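Favent hand gripper kit, parallel linkage, v5
Sold by Idlow Workshop Parts

In stock. Ships flat in one box, you put it together.

What it is: a hand-held two finger gripper for people building their own pick-and-place setup at home or in a shared shop. Black body, ribbed, linkage arms on metal pins, soft blue pads on the fingers. Hold it, do the job yourself, work out your grips before you bolt anything to an arm. Saves a lot of swearing later.

In the kit
Body, both housings, caps
Linkage arms, left and right
Pivot pins plus a few spares (they roll, open the bag over a tray)
Finger pads, dark blue, one pair fitted, one pair loose
Hex key
Printed build sheet

Not in the kit: camera, camera mount, cable. Sold seperately, see the Parry mount page.

Build time is one evening if you've done this sort of thing before. Two if not. Press the pins in by hand first, all of them, then go back and seat them. Don't seat one side and then start the other, the linkage ends up racked and you get one finger leading. If that happens take it apart, no harm done.

Pads: we changed the rubber on this version. The old ones were fine on boxes and bad on anything wiry or shiny. Try yours on kitchen stuff, scrubbers, packets, whatever's in the drawer. Cheap, and a good spread of shapes.
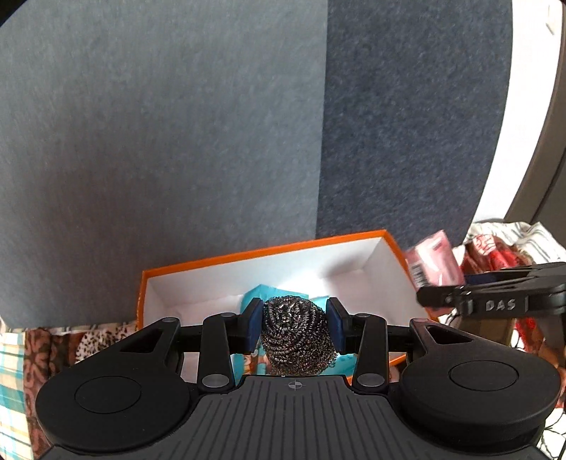
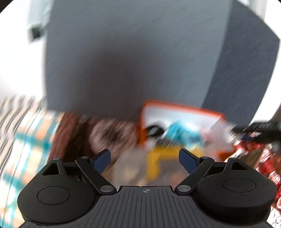

Gripping a steel wool scrubber over the orange box (first), fingers open near the same sort of tub (second).

Specs
Opening, pad to pad: 85 mm max
Pads: push fit, no glue
Tested to 1000 open/close cycles on our bench before we changed the pins, new pins still going
Color: black only. Please stop asking for red

Fits: Parry camera mount, Brindard wrist plate. Does NOT fit the 2012 Brindard plate, hole spacing is different. Check the back of yours, the year is stamped next to the slot.

Known issues
Linkage is stiff out of the bag. Work it back and forth for a bit, a drop of light oil on each pin. Not the pads, keep oil off the pads.
Caps can sit proud on the left housing. Sand the lip, two passes.
Page 3 of the build sheet has the outer arms labelled backwards. Corrected sheet is in the downloads tab, reprint comming in July.

Shop groups: order 5 or more and we bag each kit with a name label so bits dont wander between benches. Put the names in the order notes.

Returns: unbuilt kits, any reason. Built kits, only if a part is bad, send a photo of the part first and we'll usually just mail you a new one.

Questions on the build go to Miklós Simon, email link at the bottom of the page. He drew the linkage so he'll know. Replies are slow on weekends.

Page updated March 2026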